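Section 4: Finishing and Care of Unsealed Wood Parts

Applies to all Jeststead bench and storage units supplied without a factory finish. Revised Tue 20 February. Replaces the sheet packed with units shipped before August.

4.1 Before you start

Unsealed parts leave the Ondudcombe works sanded and dusted but otherwise untreated. They may be used as delivered in a dry room. A finish is required if the unit will stand in a kitchen, workshop, garage or covered porch.

Leave all parts unwrapped in the room where they will be used for at least two days. Do not stand them against a radiator or in direct sun. Lay long panels flat on battens so that air reaches both faces.

You will need:
Sanding block and 330 grit paper
Clear oil or water-based varnish suitable for indoor furniture
Lint-free cloths
A flat brush or foam pad
Masking tape
Gloves and eye protection

CAUTION: Cloths soaked in oil can heat up and catch fire without a flame nearby. Spread them flat outdoors to dry, or soak them in water and place them in a closed metal can. Never leave them in a pile.

4.2 Preparing the surface

1. Remove handles and any hardware fitted with screws. Keep each set of screws with its part. Do not remove pressed-in pins.

2. Mask any pin or fitting that stays in place. Press the tape down with a fingernail at the base.

3. Wipe all faces with a cloth dampened with clean water. Let the wood dry completely. The grain will rise slightly and feel rough.

4. Sand lightly with 330 grit paper, following the grain. Do not round over the edges of joints or the ends of side walls.

5. Vacuum the dust from inside corners, then wipe with a dry cloth.

Trays and drawers need particular attention at the corners, where dust collects and shows through the finish as a gray line.

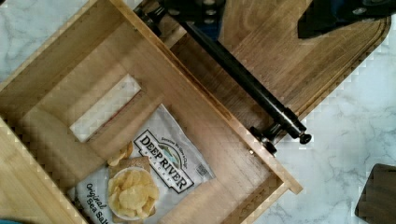 Fig. 4-1. Open box in light-colored wood, with a small round metal fitting on the outer face of one wall.

NOTE: End grain takes up more finish than side grain and will dry darker. To reduce the difference, sand exposed ends a second time with 600 grit paper before coating.

4.3 Applying oil

1. Stir the oil. Do not shake the can.

2. Apply a thin coat with a cloth, working along the grain. Coat the underside of a panel first and the show face last.

3. Wait 15 minutes, or the time stated on the can if different. Wipe off everything that has not soaked in. Oil left standing on the surface stays sticky.

4. Allow to dry overnight with a window open.

5. Apply a second coat in the same way. Bench tops need a third.

Do not oil the inside of drawers intended for clothing or paper. The smell can persist for months in a closed space, and fabric may stain. Use varnish or leave the inside bare.

4.4 Applying varnish

1. Thin the first coat only if the varnish maker permits it.

2. Brush from the middle of the panel toward the ends. Lift the brush as it leaves the edge to avoid runs.

3. Once dry, rub down with 600 grit paper using almost no pressure. Remove the dust.

4. Apply the second coat without thinning.

5. Remove masking tape while the last coat is still slightly soft. If the coat has hardened, score along the tape with a sharp knife before pulling.

CAUTION: Keep varnish off drawer runners and the edges that slide on them. A built-up coat will cause binding. If varnish reaches a sliding edge, let it harden and sand back to bare wood.

4.5 Curing time

A surface that feels dry is not fully cured. Allow some 4 days before light use and two weeks before placing heavy objects, rubber feet or plastic mats on the finish. Double these times in a room below 60 °F.

4.6 Routine care

Dust with a dry cloth. Remove marks with a damp cloth and a drop of dish soap, then dry at once. Do not use scouring pads, bleach or furniture polish containing silicone.

Oiled surfaces should be re-oiled once a year, or whenever water no longer beads. Varnished surfaces need no treatment until the coat is worn through. To repair a worn patch, sand the whole panel and recoat it edge to edge.

4.7 Spare parts

Replacement pins, handles and screws are sold in one pack, part no. 593, from the Frerichs counter in Prustasville or by mail. Quote the unit name and the code stamped on the back rail when ordering.

Continue to Section 5 for wall fixing.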